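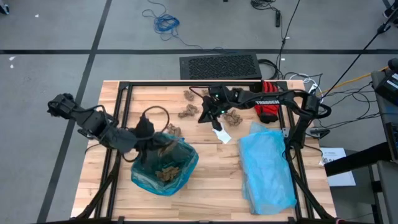
Table-top tidying and recycling: your questions

Welcome! We get asked about packing paper more than anything else, so we've put the usual questions in one place.

What can I do with all that crumpled brown paper?

So much! Brown packing paper is lovely stuff. Flatten the bigger pieces and keep them for wrapping, or leave them scrunched for your next parcel. Anything too tatty can go in with your paper recycling.

Do I have to flatten it first?

No, though it does take up far less room flat. Balls of paper fill a bag amazingly fast.

Can white tissue go in with the brown paper?

Clean white tissue paper (the sort that comes round a mug or a pair of shoes) is fine in many areas, but do check with your council. Used tissues and kitchen roll go in the general rubbish, please.

Is it all right to collect paper in a plastic bag?

Yes, for collecting. A see-through coloured bag is brilliant for this, as you can tell at a glance what's gone in. Tip the paper out loose at the recycling bin and take the bag home again, and it'll do you for months. Rafferty Haverford has had the same one going since May!

How do I get the bag to stay open?

Roll the rim outwards once or twice and push the corners of the base out with your fist. Then drop a piece of paper in the bottom – even one gives it a bit of weight. After that you can work with both hands, picking up from each side of the table.

What about tape and labels?

Peel off what comes away easily. Little bits left behind are usually no trouble.

How do I look after a butcher-block table top?

Wipe it with a damp cloth, dry it straight away and oil it when it starts to look thirsty. Iraís Bermúdez does hers every 11 weeks and swears by it. Those mixed pale and honey-coloured planks come up beautifully with a fresh coat.

Can children join in?

Please let them! Five minutes of picking up paper is a great game, and ours always want another go.

My question isn't on the list. Who do I ask?

Send it to Blagoje Atanasov using the contact form. He loves a tricky one.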